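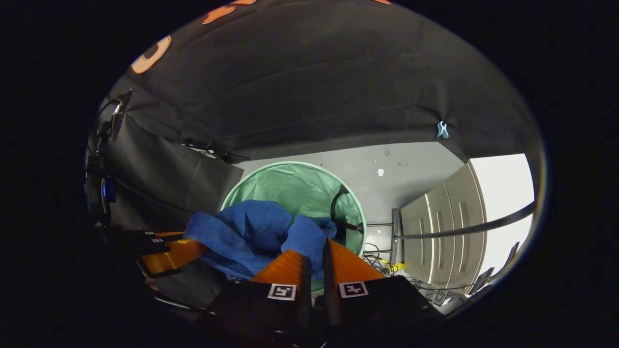 Mesh laundry hamper in mint green, with a blue cloth over the rim

Kimik Round Mesh Hamper, collapsible
Colour: mint green
Item 400-91

The Kimik hamper is a light round basket for the bedroom, the bathroom or the laundry room. The walls are of fine mesh, so the air can pass through and your clothes do not sit closed up until washing day. The rim is a slightly lighter green than the body.

It holds 80 litres. In our house this is the washing of two adults for most of a week, with towels counted. If you wash many thick things, for example bath sheets or winter jumpers, we advise to take two hampers and keep the colours apart.

The strap is black. Carry the hamper by the strap and put your other hand under the base when the load is heavy. Please do not drag it over concrete or rough tiles.

To fold it, empty the hamper completely, press the rim down to the base and close the loop. When you open it again, hold it away from your face, as it springs up quickly.

Cleaning: wipe with a damp cloth and mild soap. Do not put it in the dryer. Very wet towels should be wrung out first.

Customer comment
"I bought the mint one for my daughter's room in October and she finally uses a hamper. The colour is softer than I expected, but I like it." Maximiliano Pastor, Rasbridge

Delivery and returns
Orders placed before 2 pm leave our Rasbridge store the same afternoon. Unused hampers can be returned in the original sleeve. For questions about larger orders, please write to Sizwe Steyn at the Kimik service desk.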